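3. What people said about the square, and what they did there

I should say at the start of this section that I went to Adville expecting to write about benches. The town had spent three years arguing over its waterfront square, the new paving had just gone down, and the one thing everybody had told me by phone was that there weren't enough places to sit. So I packed a notebook and a folding map and planned to count seats for a week in June.

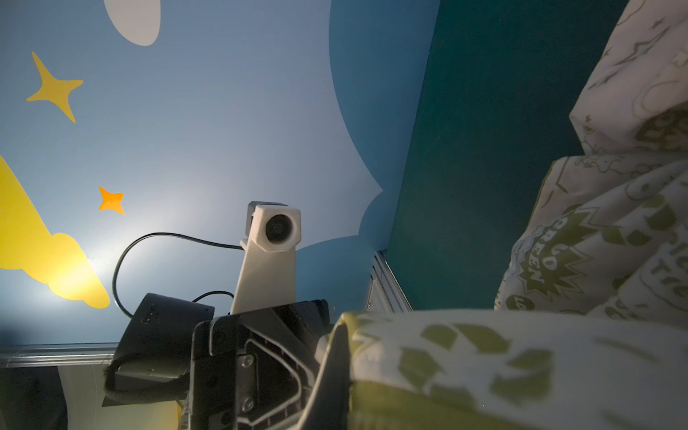
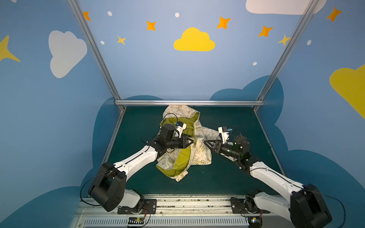 Figure 3. Top: painted wall with stars and cloud shapes. Bottom: two robot arms and a printed garment on a teal work surface.

What I got was 66 conversations, and benches came up in a good many of them, but mostly as a way into something else. People would start with the seats and drift (quite quickly, if I kept my mouth shut) towards the old ferry steps, which the scheme had closed off with a low wall. I hadn't asked about the steps. They weren't in my interview guide, and they got a single line in the consultation leaflet the council posted out. Yet once I'd heard about them from the first few people I couldn't stop hearing about them.

The steps matter for how we think about public space being "improved". On paper the square gained a lot: wider paths, a play area, lighting that works, a level route from the bus stop to the water. I liked it, and I want that on record, because papers like this one can read as if the author wished the builders had stayed at home. But the steps had been the place where you could get your feet close to the river without buying anything or asking anyone, and the new wall puts you a good way back from it. One man told me he now walks to the square, looks at it, and goes on to Kernau. I asked what was in Kernau. "Steps," he said.

I sorted the conversations by hand, on paper slips, with Marisol Puma sorting the same slips separately so that I couldn't simply find what I was hoping to find. We disagreed on five of them. Four we settled over a long lunch. The fifth was a woman who said the square was "lovely, like an airport", and we still don't agree on that one - Marisol has it down as praise. I've left it out of the totals in the next section and put it here instead, where it can do no harm.

A word about who I spoke to. I stood in the square at different hours, and I tried not to approach only people who looked friendly, which is harder than it sounds when it's drizzling. Even so, I missed the very early risers, and I missed almost all the teenagers, who saw the notebook and found somewhere else to be. Nektarios Fragkou had better luck with that age group in his work at Becerra, mostly by turning up with a football. Where I lean on his material I've said so, and where his findings pull against mine (they do, on lighting) I've given both.

Then there's the money. The council's own papers put the kerb and wall works in one budget line and the planting in another, so you can't easily tell what closing the steps cost by itself. I asked for a breakdown and was sent the planting plan, which lists 300 shrubs by their Latin names. I asked again on 1/26/26 and had no reply by the time this draft was finished. I don't read anything sinister into that. Small councils are busy, and mine was probably the dullest email of the day. It does mean that I can't say whether a gate in the wall, which is what most people wanted when I pushed them, would have been cheaper or dearer than what was built.

Jutov makes a useful comparison, and I'll come to it properly in section 5. For now it's enough to say that the town kept its landing stage open during a very similar scheme, put in a handrail, and ran a trial for 30 days before deciding anything permanent. The residents I met there grumbled just as much as the ones in Adville. They grumbled about bins, though, and about the price of coffee at the kiosk, and when I asked about getting down to the water they mostly looked at me as if I'd asked about getting through a door.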